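Keyless entry: questions tenants keep asking

September
By Esperanza Olmedo

Are we going keyless?

Not this year. We had a quote from Plusteck to replace the locks on all 21 studio doors with their Simby units, and it came to £3,226 before the subscription. The word "before" is doing a lot of work there. The subscription is charged per door, per month, and the salesman took three emails to tell us what it was.

But my flat has one and it works fine.

I'm sure it does. You have one door, and if it fails you are the only person annoyed. Here we have people coming in at six in the morning to unload kilns and people leaving after midnight, and the back corridor has no phone signal worth the name. An app that needs a signal to let you into the one part of the building that hasn't got one is a strange thing to pay for.

Plusteck say the lock works offline. What it does offline is remember the last list of users it was sent. If you were added that morning, you aren't on it.

Isn't a smart lock more secure than a key?

Maybe. I have asked for evidence and been sent brochures. The brochure compares the Simby with "a standard key", without saying which lock the key is for or who was trying to get through it. Our front door has a decent cylinder with restricted blanks. The two break-ins I know of in this building both came through a ground-floor window that had been left on the latch, and no lock on the studio doors would have made any difference to that.

What about the audit trail?

The audit trail tells you whose phone opened a door. People lend phones, share codes and hold doors open for each other with an armful of canvas. I would like to see one case where the log settled an argument before I count it as a benefit.

There is also the matter of whether you want your comings and goings stored on somebody else's server for as long as they see fit. Several tenants wrote to say they don't. I agree with them.
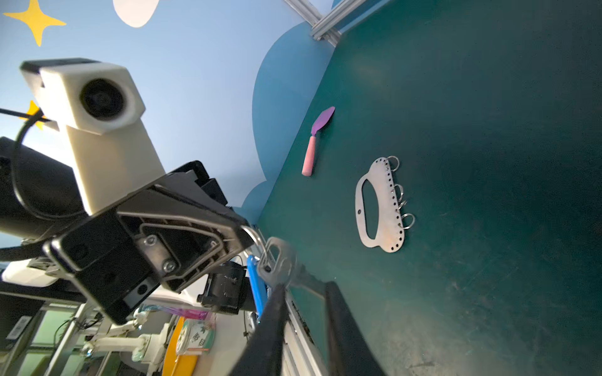 Keys & Access Desk, Studio Buildings Office

What happens if I lose my key?

Tell us the same day. If it is a studio key, we change the cylinder and you pay for the cylinder and nothing else. If it is the front door key, we need to know where you think you lost it and whether anything with the address was attached to it. Please don't put the address on your keys. I have to say this every year.

Can I get a copy cut in town?

For a studio door, yes, if you tell us first. For the front door, no. The blanks are restricted and a shop that says it can do one is either mistaken or using something that will snap. We had to have a broken one drilled out in spring and the locksmith's bill was not small.

What is the best way to carry several keys?

Whatever you will keep using. I have seen a great many clever organisers bought in January and put in a drawer by Easter. The folding kind with a screw through the middle works loose, and then you are picking keys up off the car park. A flat steel plate with split rings along one edge is dull but has no moving parts to speak of. The split rings are hard on the fingernails, so use the edge of a coin.

Colour caps are useful if you have keys that look alike. They are less useful if you can't remember which colour you chose for which door.

Would a key cabinet solve the problem?

It depends what you think the problem is. We looked at a Halonen cabinet, the sort where you type a number and the hook releases your key. It is well made. It is also a single box on a wall with every key in the building inside it, and the override is, naturally, a key. When I asked where that one should be kept I was told "somewhere safe".

And the push-button locks?

The Tronard on the bin store has been there longer than I have. It needs no battery and it has never been updated. Its weakness is that the code gets passed around, and after a while you can see which buttons are worn. We change it when somebody moves out. If you find it has changed and you weren't told, come to the office in person, as we don't give codes over the phone.

I don't think it belongs on studio doors. Rain and clay dust are both bad for the buttons, and most of you have clay dust.

Why does the deposit on a front door key cost so much?

Because of what happened when it was cheap. With a low deposit, 17 front door keys were not returned by people who had moved out, and in the end the whole lock had to be changed. The deposit comes back in full when the key does. We do not deduct for scratches.

Who looked at all this?

Dindo Mercado in studio 403 used to fit locks for a living and read through the quotes with me. He is keener on electronic locks than I am, and thinks we will have them eventually. His advice was to wait until the supplier will put in writing how long they will support a unit, and what the door does when they stop. Plusteck have been asked. I have not had a reply that answers the question.

When will this be looked at again?

When the written answer arrives, or when the present cylinders wear out. If you want to read the quotes yourself, there are paper copies in the office. Please bring them back.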